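Progress Report to the Lundmont Fund
Review of the Brestitz Hand-Held Gripper Kit, Second Reporting Period

The Fund asked us to determine whether the Brestitz kit is suitable for purchase by small laboratories that study household handling tasks. This report covers work completed through the end of February. It addresses recording of cloth handling in a furnished bedroom, the condition of the equipment, and the support received from the supplier, Dzene.
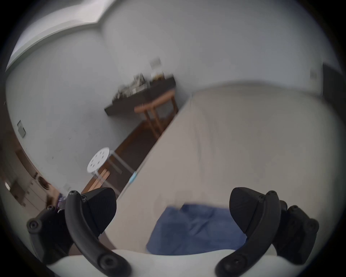 Kemevton, March 10, 2018

Recording on the bed surface is now the main activity under the grant. Operators work with crumpled cloth on the mattress and use the grippers by hand throughout. To date we have logged 3,000 recordings, of which 71 were rejected on review. Most rejections were caused by a late start to the recording. The remainder were traced to fast hand motion, and the operator instructions have been revised to call for a slower approach to the cloth.

The fingertip pads were replaced once during the period, as scheduled. Dzene delivered the spare set in seven days. The printed manual does not give a tightening value for the linkage screws, and we have asked the supplier to add one. Until a reply is received, screws are checked by hand at the start of each session.

Two-handed work began in the last part of the period. It requires more practice than work with a single gripper, and new operators now complete 26 trial runs before their recordings are accepted. Spending on operator hours is above plan for this reason. Spending on parts is below plan, and no change to the total award is requested.

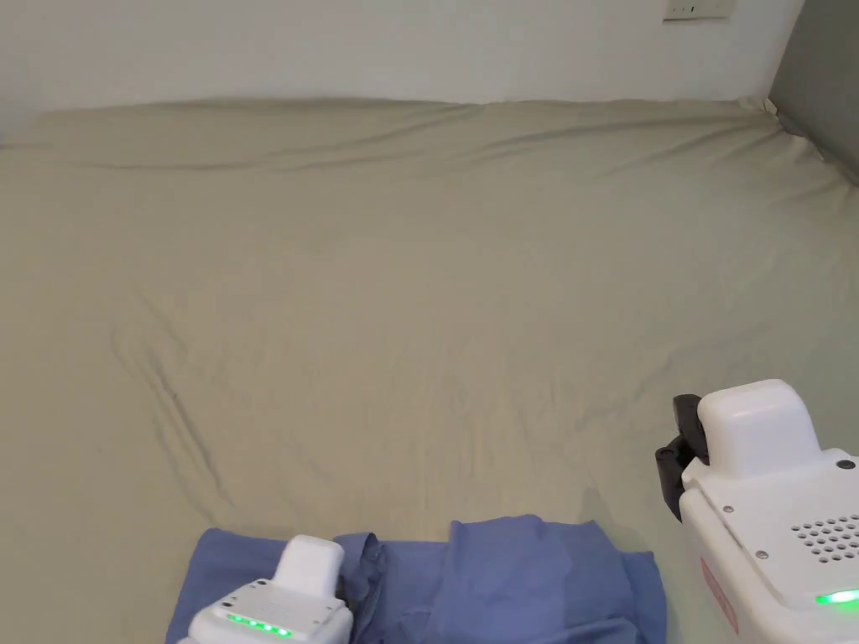 Can the kit be bought with one gripper and extended to two at a later date?

Dzene sells the second gripper separately, and it can be added to an existing kit without returning the first. The buyer must repeat the pairing procedure for both units.

In the next period we will extend two-handed recording to larger pieces of cloth and prepare a cost comparison for the Fund. The draft purchasing guidance will be submitted with the final report. One matter remains open with the supplier, namely the length of warranty on replacement fingers.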